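Threading toy

A threading toy is a plaything made of a number of pierced pieces, most often wooden, and a cord on which they can be strung. It belongs to the same large and friendly family as the lacing board, the bead string and the stacking ring, and in many homes it is found at the bottom of the toy box long after the other things have been given away. The pieces may be beads, cubes, animals, fruit or plain discs, and the cord may be a shoelace, a length of cotton or a proper braided rope.

History

Pierced pieces on a string are so old and so widespread that it would be a brave person who tried to name a first one. Among the earlier written mentions is a household list of 1742, in which "turned rounds upon a cord, for the child" are entered between a bread trough and a pair of bellows - a modest place, but a place all the same. For a long time such toys were made from whatever the turner had left over at the end of the day, and they were seldom painted.

Bright colours came later, along with workshops that made toys and little else. The Pletside workshop, known for its discs, sold them in sets of six or seven, and its old order book shows 371 sets sent out in a single October, which must have kept the paint room very busy indeed. Ahonen, a smaller maker, preferred animals, and its threading hedgehog is still fondly remembered.
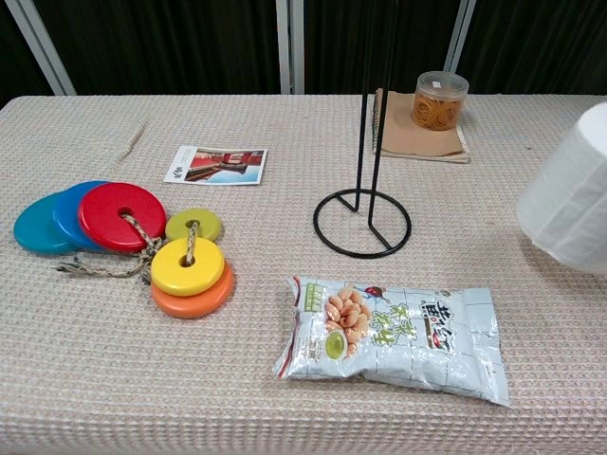
Disc sets are perhaps the simplest of all threading toys, and many people would say the most pleasing to hold. Each disc is a round of wood with a hole through the middle, wide enough for a small hand to find without too much grumbling. Where the sizes differ, the discs can be built into a tower as well as strung, so that the set does the work of two toys. Colours tend to be strong and plain, a teal, a bright blue and a glossy red for the larger rounds, say, with yellow-green among the small ones, and children very soon begin to ask for them by name. The rope is usually braided, and a knot keeps the pieces together. Its tail will fray, as the tan one has done, and a good many families simply let it.

Play and learning

Threading asks the two hands to do different jobs at once - one holds the piece still while the other brings the cord to the hole - and this is a good deal harder than it looks to a grown-up. The teacher Yayra Abugri, in her handbook Small Hands, Long Strings, suggests starting with large holes and a stiff cord, and leaving patterns and colour orders until the child asks for something new to do. Nhi Chu, who kept notes on over 200 afternoons of nursery play, found that the unthreading was often enjoyed quite as much as the threading, particularly when it was noisy.

Care

Painted wooden pieces are best wiped with a damp cloth and dried straight away, and should never be left to soak. Cotton rope may be washed by hand in warm water if it can be untied, though it will take its time to dry. A badly frayed end can be trimmed and bound with a few turns of thread. Long cords should be kept away from babies, and threading is best done with an adult close by.

See also: Bead string; Lacing board; Stacking ring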